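Teaching by Hand at Grelier
June 2023

The first thing you learn on a visit to the Grelier workshop is that teaching a robot to pack wire is a slow and rather companionable business. You sit down, you take hold of the controls, you breathe out, and then you spend the better part of a morning picking up bundles of wire and putting them into a cardboard box, over and over, while the arms across the room do just as your own hands do, only a little more stiffly.

Grelier took on the job in February for Cliltis, a company that makes wire harnesses and ships them in divided boxes, one coiled bundle to a compartment. People have always done the packing there, and they do it beautifully, with a sort of flick of the wrist that none of them can quite explain when you ask. A harness is floppy and springy and loves to hook itself onto its neighbors, so writing out the motion step by step was never going to get very far. The workshop decided to show the arms how it's done and let the software, a package called Pretevier, learn from the showing. 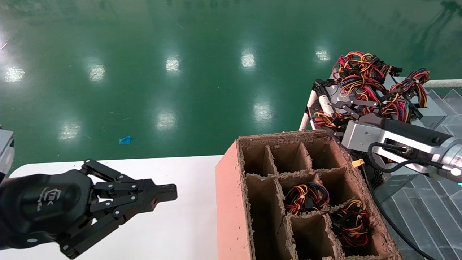
Two coiled harnesses in their compartments, with more waiting in the rack on the right.

The operators call each complete try a showing, and by the time I came by they had saved 2351 of them. Of those, 1892 were good enough to train on. The rest had been set aside for all sorts of homely reasons: a bundle dropped, a connector snagged on a partition, an operator who sneezed (this happens more than you'd think!) and sent a gripper wandering off toward the rack.

I was allowed to try it myself, and I can report that the hard part is the pile. You close the gripper on what looks like one harness, you lift, and up comes half the family. The experienced operators give a small shake and wait for the others to fall away. I gave a large shake, and we had to start again. My best run took 152 seconds, and they were very kind about it.

What surprised me most was how much manner goes into the work. After eight operators had taken their turns, the team at Grelier could tell from the recordings who had been driving. One always comes in high and lowers straight down. Another likes to nudge the box a touch before letting go. The software picks up those habits along with everything else, so they've started asking everyone to settle on one way of entering a compartment, and there is still some cheerful arguing over whose way it should be.

The next round moves to the Malhotra building, where there's more floor and better chairs, and where the operators hope to try a harness with longer leads. I've been invited back, provided I practice my shake.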